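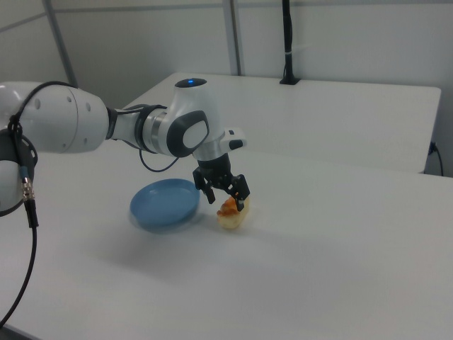 Teaching the Arm to Serve — Gallery

Hi again! I've been promising a page about our hand-guided sessions since May, so I finally sat down on 2 August 2025 and picked what goes up. If you're new, I'm Noemí Ledesma, and I spend a silly share of my week driving a robot arm from across the room so it can learn to put food on a plate.

The way we do it is pretty simple. I hold a little controller (we call ours Mevska, after a cat), the arm copies my hand, and every joint angle and finger position gets saved along the way. One run from start to finish is a demo. We want 300 demos for the plate task and we've got roughly 100 that I'd call clean, so there's a long way to go!

The hard part is my own bad habits. I rush the last bit before the grasp, and then the policy we train rushes it too — it picks up everything, including the little wiggle I do when I can't judge the depth. Hijazi, our training code, is very good at learning wiggles. So now I make myself come down slowly, stop, close the fingers and only then lift. If I fumble, I keep going and recover, and we tag that run separately. Those recovery runs have been worth gold to us.

We also swap who drives. With 2 people taking turns the paths come out a bit different, and I think that's healthy. My partner on the controls swings wide and comes in from the side, while I like to go straight down like an elevator.
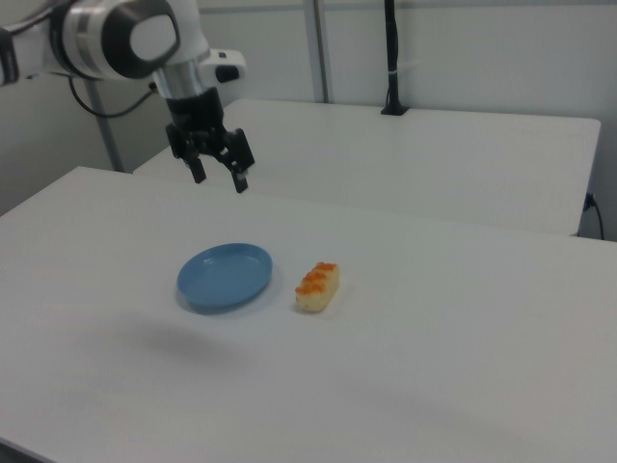
Fingers open, high over the table, with the sushi piece next to the blue plate. I love that bumpy orange topping.

Between runs I shift the plate or the food a few inches so the starting spot keeps changing. It's dull work and my playlist helps a lot. We stop after four sets, or sooner if my wrist starts complaining.

Next up is the Fuvine task, our name for picking food back off the plate, and I've already started practicing for it. I keep bumping the rim!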